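Chapter 7
Small Enterprise Grants and Local Markets

What this chapter covers

7.1 Why grants are made to very small firms
7.2 Grant, loan, or voucher
7.3 Choosing who receives support
7.4 The Bullden district program
7.5 Tools, stock, and working space
7.6 What happens after the money is spent

Terms used in this chapter: matching grant, in-kind grant, working capital, displacement, survival rate, tranche

Introduction

Chapter 6 looked at savings groups, in which members put their own money into a common fund and borrow from it in turn. The money in those groups comes from the members and goes back to them. In this chapter the money comes from outside. A donor, a government office, or a private foundation gives cash or goods to the owner of a small business and does not ask for it back.

The idea is simple enough, but running such a program raises a long list of practical questions. Who should get the grant? How large should it be? Should it be paid in money or in goods? Should the owner put in a share? When should the program stop visiting? Two programs in the same country can answer these questions in opposite ways and both report good results, partly because they are measuring different things.

Most of the examples in the chapter are drawn from the Bullden district program, which gave grants to small firms in a market town and the farm settlements near it. The case is useful for teaching because its records were kept in one format from start to finish. It was not a model program, and several of its decisions are criticized below.

7.1 Why grants are made to very small firms

A firm with one owner and no hired workers is the most common kind of business in many low-income regions. It may be a tailor working from a front room, a woman who buys onions in bulk and sells them by the heap, or a man who repairs pumps. Firms of this kind usually stay small. Some stay small by choice. Others would grow if they could pay for a second sewing machine or a larger first purchase of stock.

The argument for grants rests on this second group. If an owner can earn a high return on a small amount of new capital but cannot borrow it, a grant should raise her income by more than its own value over a few years. Lenders stay away from such owners for ordinary reasons. The loans are small, the paperwork costs the same as for a large loan, and there is often no land title or other property to pledge.

There is a second argument, which is about the market as a whole. A town with three sellers of cooking oil will usually have lower prices than a town with one. Grants that bring in new sellers may therefore help buyers as well as the owners who receive them. The opposite can also happen. If ten new tailors open in a town that has work for six, some of the older shops will lose customers or close. Economists call this displacement, and it is hard to see in program reports, which follow only the firms that were paid.

7.2 Grant, loan, or voucher

A cash grant is the cheapest form of support to deliver. The owner decides what to buy and where to buy it. The weakness is that money given for stock may be spent on school fees or a roof. Whether this counts as a failure depends on what the program was for.

An in-kind grant is made in goods. The program buys the freezer, the tools, or the bags of flour and hands them over. Spending is easier to control, but program staff become buyers, and they may pay more than the owner would have paid. They may also choose the wrong model. Goods can be sold, of course, and some are.

A voucher falls between the two. The owner can spend it only with listed suppliers. This keeps trade in the area, but the suppliers know that the voucher cannot be used elsewhere, and prices tend to creep up.

A matching grant asks the owner to put in a share, often a fifth or a quarter of the total. The share shows that the owner is serious. It also shuts out the poorest applicants, who have nothing to put in. Some programs accept labor or a rent-free room as the owner's share -- a reasonable answer, though it takes more time to check.

Loans at low interest are sometimes offered by the same office that makes grants. This is usually a mistake. Once people have seen a neighbor receive money that does not have to be paid back, repayment falls.

7.3 Choosing who receives support

When there are more applicants than grants, a program must choose. Four methods are in common use.

First come, first served is quick. It favors people who live near the office and hear the news early.

Scoring gives points for experience, a business plan, need, and so on. It looks fair on paper and can be explained to those who are turned down. Much depends on the plan, and a plan may have been written by someone else for a fee.

A panel interview lets the program ask questions the form does not. Panel members who live in the district know the applicants, and this helps and harms in equal measure.

A lottery among all who meet a minimum standard is cheap and hard to cheat. It also produces a comparison group of people who were eligible and did not win, so the effect of the grant can be measured later. Staff often dislike lotteries, and so do applicants who believe their plan was strong.

7.4 The Bullden district program

The Bullden program was announced through the market office, two radio notices, and a meeting in each settlement. It received 2213 applications. A first check removed those with missing papers and those from outside the district. The remaining forms were scored, and the highest group went into a lottery. In the end 509 owners were paid.

Payment came in two tranches. The first covered equipment or opening stock. The second was released after a visit showed that the business was open. The largest number of grants went to food sellers, followed by tailors, then repair trades.

The program ran from a rented office in Skukthorpe, the main market town. This choice had effects that were not planned. Owners from the farm settlements lost a working day each time they came in to sign a form, and many of them missed the first round of training. In January of the second year the office began to send staff out instead. Attendance rose, and so did travel costs.

Training was supplied under contract by Conneely, a business services firm. The course lasted 21 days and covered record keeping, pricing, and dealing with suppliers. Owners rated the pricing sessions highly. They had less use for the sessions on written business plans, and the course was later shortened.

7.5 Tools, stock, and working space

Programs often treat equipment as the main need of a small firm. In the Bullden records, owners who already had a place to work made better use of new tools than owners who did not. A tailor with a second machine and nowhere to put it may leave it at a relative's house for months.

Working space has several parts: a roof, a surface of the right height, light, power where it is needed, and somewhere to keep small things off the work surface. The last of these costs very little and is regularly left out of budgets. Hooks, rails, hanging baskets, and shelves let an owner keep supplies within reach and leave the table clear for the job.

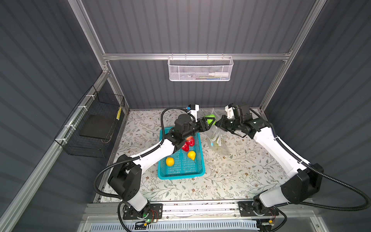
Shared workshops are one way to bring the cost of space down. In Skukthorpe the program fitted out a row of stalls under the name Didik, each let by the month to a single trade. Rent was set below the market rate for the first year and raised after that. All 21 stalls were taken when the row opened. Some tenants left when the rent went up, and their places were filled from a waiting list, mostly by owners who had not received grants.

The stalls raise a question about fairness. A tenant with a grant and a low rent received two kinds of help, and shops across the street received neither. The program did not collect prices or sales from those shops, so the size of any displacement is unknown. A baseline survey of the whole street would have taken a few days.

Stock is a different problem. Unlike tools, it must be bought again and again. Money used to buy goods for resale is called working capital, and it drains away if the owner takes out more for the household than the business earns. Keeping two cash boxes, one for the shop and one for the home, was the most widely used method among Bullden food sellers. Several had used it before the training.

7.6 What happens after the money is spent

The share of firms still open after a given period is called the survival rate. It is popular with donors because it is easy to collect. It should be read with care. A firm may be open and earning less than before. An owner may have closed a stall to take a better job, and a simple count will record that as a loss.

Better measures include monthly profit, household spending, and hours worked. They cost more to collect and depend on memory unless records are kept. A small trial of weekly phone calls in Bullden gave steadier figures than a yearly visit -- but only for owners whose phones were working.

Programs also have to decide when to leave. Long support is expensive and can keep weak firms open. Short support may end just before the first slow season. Sections 7.1 to 7.6 are taken up again in detail in the pages that follow, starting with the return on capital in a firm with one owner and no hired workers.

Before you read on

Make a list of the very small businesses on one street near you. Note which of them sell the same goods or services. Keep the list, as it will be needed for the exercise on displacement at the end of Section 7.1.

Chapter text last revised 6/16/21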